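4.3 Collection rules for food and hot-vessel tasks

The rules in this section apply to every task in which the arm works over or beside a vessel that can hold hot food or water. They were written after the first 500 episodes, when the three sites (Senuseck, Prametti and Slanina) were each following their own habits and the recordings could not be merged without a lot of hand sorting. We give them in the form operators received them, with notes on where the sites disagreed.

Approach. The arm starts each episode with the fingers fully open and the wrist clear of the rim. The operator may not close the fingers until the target has been visible in the wrist view for at least one second. Slanina had been starting episodes with the fingers half closed, which saved time on small objects but hid the rim of deeper pots. Those episodes were kept and tagged, and they are left out of the training split used in Section 5.

Handles. Many household appliances have a handle on the vessel and another on the base. The task sheet must say which one is meant. "Grasp the handle" is not an acceptable instruction when two are within reach, and an annotator who meets it sends the episode back to the site. Before this rule, Prametti and Senuseck labeled the same motion in two ways, and we found the mismatch only when the policy began to hesitate between grips.

Contact force. Soft food is treated as a separate class from packaged goods. For steamed buns, dumplings and boiled eggs, the force limit is set in the controller before the episode begins and is not changed while recording. If an item is torn or flattened, the episode is marked as a failure even if the item reaches the plate. Senuseck argued for a third label, "placed, damaged," and we tried it for part of September. Annotators did not use it the same way from one day to the next – some counted a thumb-sized dent as damage and some did not – so it was dropped.

Heat. No episode is recorded with the appliance switched on unless a second person is at the stop button. Steam on the wrist lens ends the episode. The operator wipes the lens, waits for the view to clear and starts a new recording under a new number. Splicing two recordings together is not allowed under any circumstances.

Cables. Sensor and finger cables are checked at the start of each shift and again after any tool change. The operator moves the wrist through its full range with the appliance absent and confirms that no loop can catch on a lid or handle. Any catch is written in the shift log, including ones that did no harm.

Cleaning. Fingertip pads that touch food are replaced or washed between items of different kinds. Pads used on food are not used for tool tasks on the same day. This rule is the one most often broken in our audit, mainly on Friday afternoons when sites were finishing their quotas.

Figure 4 shows a wrist view from the steamer task. The fingers are open beside the pot, and the upper and lower handles both come within the view, so the handle rule applies here.
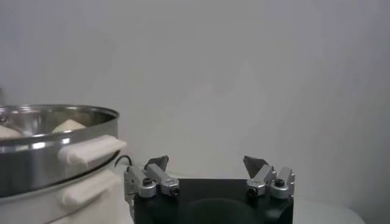 Figure 4. Wrist view in the steamer task, with open fingers, two steamed buns partly visible in the pot, and one handle above the other.

12 shares 3 comments

We audited 2986 episodes against these rules using the Votasell review tool. Each episode was read by two annotators who had not recorded it, and a third settled any disagreement. The reviewers saw the wrist video, the task sheet and the shift log, but not the name of the site. An episode that broke any rule other than the cleaning rule was removed from the main set. After removal we drew 2000 episodes for training and kept the remainder for checks on labeling.

New operators now record 10 practice episodes before their work is counted. These are reviewed the same day, and the operator goes over each rejected one with the shift lead. We have not tested whether a smaller number would do. The sites also asked for a shorter version of the rules to post at the workstation, and that version is given in Appendix B.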